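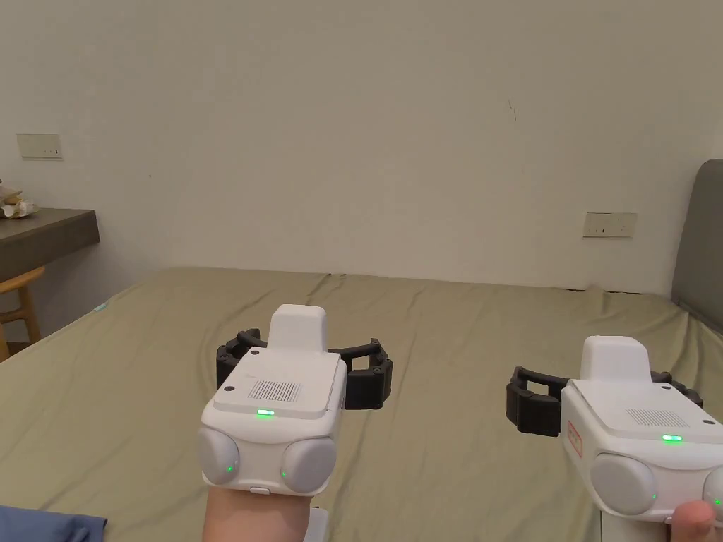 Home | Files | Notes | Contact

Sturkisura README

Hi! These are my notes on folding laundry on a bed, 115 clips so far, sorted into 4 folders by kind of cloth. Start with "knits" if you're new (it's the one I've checked most).
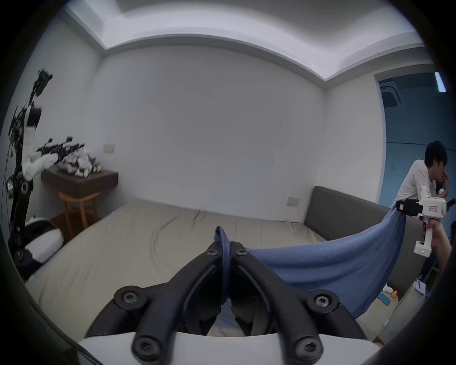
Corners first, always. I grab one near the tip and pull toward the opposite side before I even think about a fold. A blue cloth held up between two grips like this still sags in the middle, so I tag those clips "sag" and leave them in.

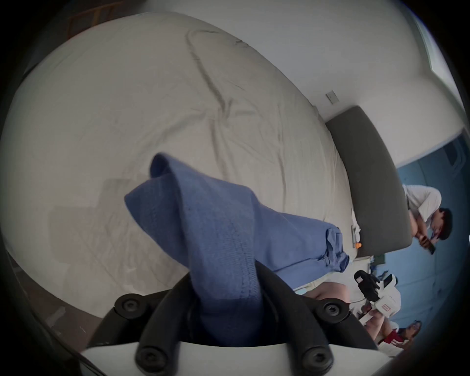
Clips with no tag just haven't been looked at yet. Arsen Stetsiuk is going through them, so send fixes to him!

Last updated: 2019-01-11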